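## Making a shared desk look like someone likes it

Our brief for the Kiltach unit was to improve a student workspace without buying furniture, painting anything, or annoying the people at the next desk. We picked the light wooden desk by the Girard room door, which had the charm of a tax office.

We began in September with a survey form, which got 11 replies. Most people wanted softer light. Two wanted a couch, and were ignored. The word "plant" came up often enough that we took it seriously, but the room is locked over breaks and real plants would have died on our grade. We went artificial.

The bouquet took the longest to agree on. Ours mixes pink-and-white blossoms with yellow and cream flowers and some dusty gray-green foliage, all on a dark-wrapped stem. It is tall, so where it goes matters more than we expected. Flat on the desk it eats the writing space. Upright near the lamp it looks fine but needs a heavy vase, and our first one was a Jamdale jar that tipped over whenever the drawer shut.
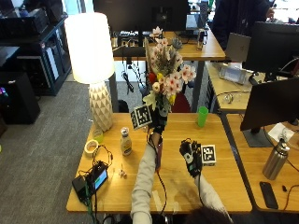 *Figure 1. The bouquet held up over the desk, with the lamp on at left.*

The lamp was the easy win. It has a white cylindrical shade and a faceted ceramic base, and with it on we could leave the overhead lights off after 4 p.m. The bright green cup stayed because one of us refused to part with it — the rest of the group would like this noted.

Small things were harder. Tape, little bottles and cups drift back onto a desk within a day of being put away. We tried a Fastia drawer tray, and it filled up with more small things.

If we did the project again, we would choose the vase before the flowers and ask fewer questions on the form. Our write-up limit was 300 words per section, and the first draft of the vase section ran to 1481.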